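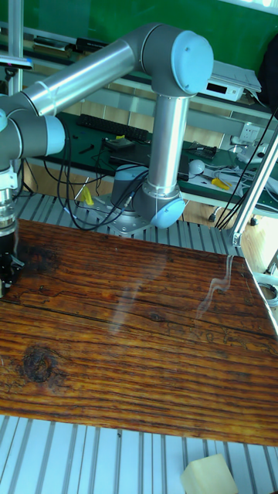 ## In praise of one good board

I have fallen completely for a plank. It's reddish brown, the grain runs along it in proper dark lines, and there's a big round knot towards the left with a smaller one near the middle. I keep going back to look at it!

Amerley Amissah found it for me. She'd been clearing out her uncle's shed in February and rang to ask if I wanted "a bit of shelf" before it went on the bonfire pile. A bit of shelf! It was grey and filthy and had eight screws in it, and I said yes before she'd finished the sentence.

The finish took me ages. I gave it coat after coat of varnish, rubbing down between each one with 400 grit (my shoulders still haven't forgiven me), and it's come up so glossy that the lights make little white streaks on it, with one lovely wavy one over to the right. I know plenty of people prefer a dull oiled surface these days, and I do see why – but on grain this dark I think shine wins.

The knots were the bit I worried over. A friend told me to fill them and I very nearly did. I'm so glad I left them alone, they're the first thing your eye goes to.

It's going up in the hall next, over the radiator, once I've chosen brackets. I like the plain black Bisgaard ones but they look a touch short, so if anyone has put up something this heavy on an old plaster wall, do tell me what you used.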